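Lesex Open Day: Behind the Planner

Signe Kristiansen

I went to the Lesex open day on March 4, 2025, because the invitation promised "an honest look at manipulation software," and because there would be lunch. Lesex writes the control and planning layers for household robots. The tour covered the work floor, the kitchenette and the game room, and it took us a while to grasp that all three were on the syllabus.

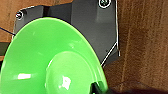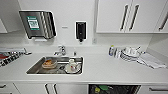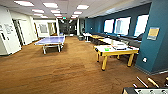

Lesex open day: green bowl at the gripper (first), the kitchenette (second), the game room (third).

Our group was 18 people, mostly integrators, plus two students who asked all the good questions.

The bowl came first. It is lime green and very shiny, and the perception team talks about it the way other people talk about a brother-in-law. Glare on the rim and the base reads as missing depth, so their segmentation used to hand the grasp planner a bowl with bites taken out of it. The current version, which they call Plakamik, fits a whole rim to whatever scraps of edge it trusts and passes along a confidence score. If the score is low, the planner asks for another look from the wrist before closing the fingers. I asked how many looks it is allowed. Two, then it gives up and files a complaint in the log. I have worked with people on that system.

Scene mapping was taught at the sink. The map is a layered thing named Ghasemi — I did ask, and got three different stories about the name. Each object carries a label and a note of when it was last seen, and the notes go stale at different speeds. Wall cabinets are good for months. A mug in a sink is trusted for 64 seconds, which struck me as generous to the mug. White doors on white walls are the hard part, so the mapper leans on the dark bar handles and works outward from those. A student wanted to know what it does with a dishwasher left partly open. It marks the space in front as off limits to the base and keeps on planning, and the engineer said the bug reports on that one behavior would fill a drawer, if the robot could be persuaded to open it.

The game room is where they argue about navigation. Foosball rods sticking out at the side of a table are thin, movable and at an awkward height, and the costmap used to miss them entirely. Table legs gave less trouble. The replay tool, Flaltden, was the thing I'd have taken home: you scrub through a run and see what the planner believed at each step, with the rejected paths drawn in gray. They loaded one run with 455 rejected paths between the ping-pong table and the bench. The path it finally picked was the one I would have walked, had I been given a week to think it over.

Questions ran long. Someone asked about a public release of Flaltden and was told July, in the tone people use for July. The logging format is already documented, and I came away with a printed copy that is missing page 2.

Lunch was sandwiches. Parking is behind the building, and the entrance is on the other side.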